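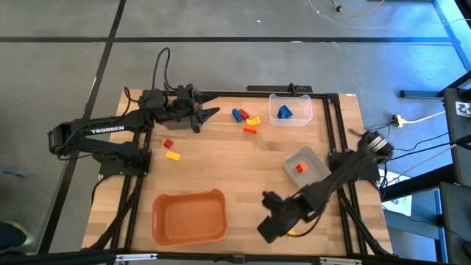
Small workshops lose more money to badly kept stock records than to late payments, according to Hường Lưu of Brornlow, speaking as the company released version 8 of its Telletance inventory software.

DISTDALE, February 7, 2019 - Brornlow today announced general availability of Telletance 8, a stock and parts ledger for repair shops, small manufacturers and supply rooms. The release replaces the nightly batch update with continuous posting, so that a part issued at the counter is deducted from the ledger at the time of issue.

Telletance 8 supports up to 4000 part numbers per site on the standard license. Records can be split across two sites, with transfers between them logged as paired entries. Each entry keeps the user name, the bin code and the reason for the change. Entries cannot be deleted - corrections are posted as new lines and linked to the original.

The reorder module has been rewritten. Minimum levels may now be set by part, by bin or by supplier, and lead times are stored in working days. Where a supplier ships in fixed pack sizes, the order quantity is rounded up to the next full pack.

"Most of the requests we had were for better handling of split packs and returned parts," Lưu said. "Those two items took up the larger share of the work."

The software was tested at 82 customer sites before release. Faults reported in the label printing screen were corrected in the final build. A Vietnamese language pack, supplied under the name Lục, will follow in March.

Customers on version 7 with a current support plan can upgrade at no charge. Older databases must first be converted with the tool on the Brornlow support page. A full backup is required before conversion.

Press contact: Brornlow Press Office, Distdale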